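O computador velho da minha tia e a arte de consertar

Durante anos eu fui daquelas pessoas que trocam tudo ao primeiro espirro. O liquidificador fez barulho? Loja. A torradeira queimou um lado só do pão? Loja também (e ainda voltava com uma sanduicheira que ninguém tinha pedido). Aí me mudei para Urngate, uma rua com mais oficinas do que padarias, e conheci o Cirilo Ocampo, que conserta coisas no número 52 e cobra menos do que devia.

Cheguei lá em junho com o computador de mesa da minha tia, que desligava sozinho no meio das partidas de paciência. O Cirilo nem mexeu nele. Primeiro quis saber onde a máquina ficava. No chão, respondi, ao lado do cesto do cachorro. Ele fez que sim com a cabeça, como um médico que já ouviu aquela tosse mil vezes. 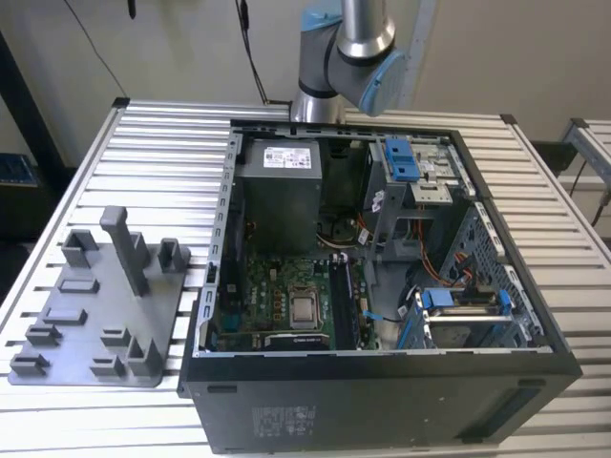 Era pó, claro, e pelo de cachorro em quantidade suficiente para montar um segundo cachorro! Paguei 80 pela limpeza, levei o bicho para casa e minha tia voltou às cartas na mesma noite. Eu é que não voltei ao normal - passei a olhar para cada objeto avariado como se fosse um convite.

Comecei pelo abajur da sala, que só pedia um fio novo. Depois veio o rádio do meu avô, e aí precisei de ajuda. A Roos Lambrechts, que organiza os encontros de conserto em Nurkville, me emprestou um ferro de solda e uma paciência infinita. Estraguei 2 capacitores antes de acertar, queimei a ponta do dedo e saí de lá com a Rádio Staltitz tocando bolero, chiada mas inteira. Fiquei tão feliz que dancei no ponto de ônibus.

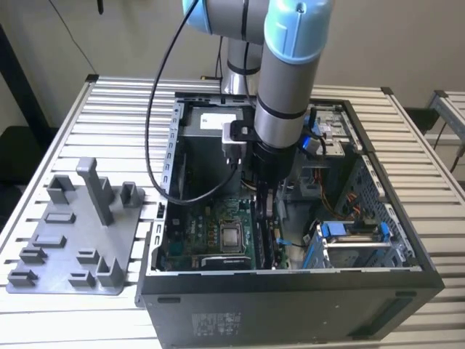 Vale a pena consertar tudo? Depende do preço da peça, do tempo que você tem e do carinho que sente pela coisa.

Minha regra, roubada do Cirilo, é pedir orçamento antes de me apaixonar pelo projeto. Uma vez quis salvar uma máquina de lavar e me pediram 1455 só pela placa e pela mão de obra. Chorei um pouquinho e deixei ir. Já uma cadeira bamba, um zíper teimoso, uma chaleira que não desliga - nisso eu me jogo, mesmo que gaste a tarde inteira (e às vezes gasto a seguinte também).

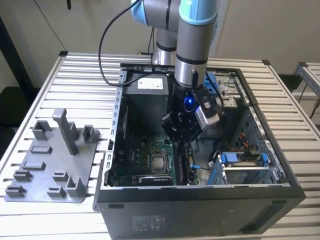
Um computador de mesa aberto, com a fonte de alimentação à vista.

Agora guardo os parafusos em potes de geleia e anoto a lápis de onde saiu cada um. O próximo da fila é o ventilador da vizinha, que gira bem mas geme feito porta de filme de terror. Ela quer de volta antes do verão, e eu já prometi.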